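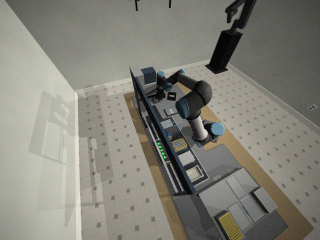 A robot arm beside a long laboratory workstation.

Apple growers around Stakville are being asked to check their blossom for frost damage after the temperature in the lower orchards fell below freezing shortly before 6 am. King flowers in the earliest blocks were fully open and have taken the worst of it. Later varieties were still at pink bud and have come through better.

Hurninix, the growers' co-operative, has 2948 trees in its trial block at Corrigan. It wants members to cut open 100 blossoms from each variety and look for browning in the centre.
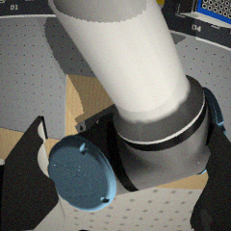
Samples should be taken from both low and high branches, as damage is usually heavier near the ground. Growers with more than one site should keep separate records for each. Thinning sprays are best left until fruit set is clear.

Pears at Jirkow were past petal fall and the fruitlets there will need a second check in May.

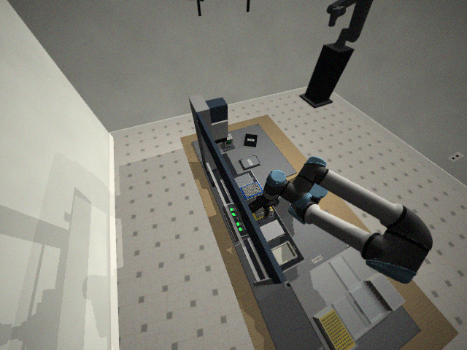
Gearóid Tully said he had cut 300 blossoms on the bottom rows and found most of them brown, but he still expected a fair crop from the trees further up the slope.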